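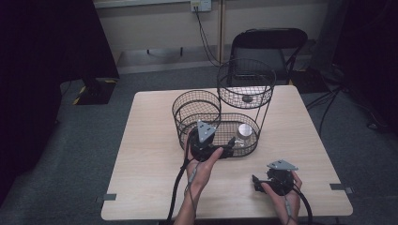
Wire mesh organisers come up in my comments more often than I would have expected, so I am writing down what I know about the two-tier type. The stand in question is black metal mesh: an oval basket at the bottom, a round one carried above it on a single thin rod, and a tall cylinder at the side of the oval. I had been using a plain tray before this and kept losing the centre of the table to it.

Mine came from Kustia, by way of the clearance shelf at Nomthorpe. It was missing its instruction sheet. Zohreh Golestani owns the same model and sent me hers, and the only useful line on it concerned tightening order: rod into the lower basket first, then the upper basket onto the rod, then go back and do the bottom again. I did it the other way the first time and the top leaned.

Loading

The footprint is set by the oval, so heavy things go there. A small glass jar with a metal lid sits well toward one side of it. I keep jars in the bottom only. Glass on the upper tier raises the centre of gravity and the rod is the one part of the stand I do not trust.

The rod rises from the rear of the oval, which means the front of the lower basket stays open from above. You can lift a jar straight out without knocking the top tier. The back is tighter. I put things there that I want perhaps once a month: spare lids, the good tape, a tin of drawing pins.

The upper basket gets anything light. Rubber bands, tea bags, paper clips in a saucer. I weighed what I had up there in July and it came to 53 grams, at which load I could not measure any lean at all. With 20 pens moved up from the cylinder it leaned 4 mm at the rim. Pens went back in the cylinder.

The cylinder is for long items. Scissors go in points down. Fine mesh will catch the tip of a thin pencil if you drop it in quickly, so I cut a disc of cardboard for the base and have not had the problem again.

Cleaning

Mesh collects dust at every crossing of the grid. A cloth pushes it further in. A dry paintbrush works, followed by the brush attachment on the vacuum. I tried washing it once and it took most of an afternoon to dry in the joints. I would not do that again with a painted finish.

Noise and marks

Metal on a wood-grain top is noisy when you slide it, and I assume it will scratch eventually. I fitted Mahmoudi felt dots under the oval, five of them, spaced by eye. They have flattened but not peeled.

Varkisia sells a version with two equal round tiers. I looked at one and left it there. The lower basket was too narrow for a jar and a hand at the same time.

Next job is a divider for the oval. Coroplast is the likely material, cut roughly 5 cm high so it stays below the rim.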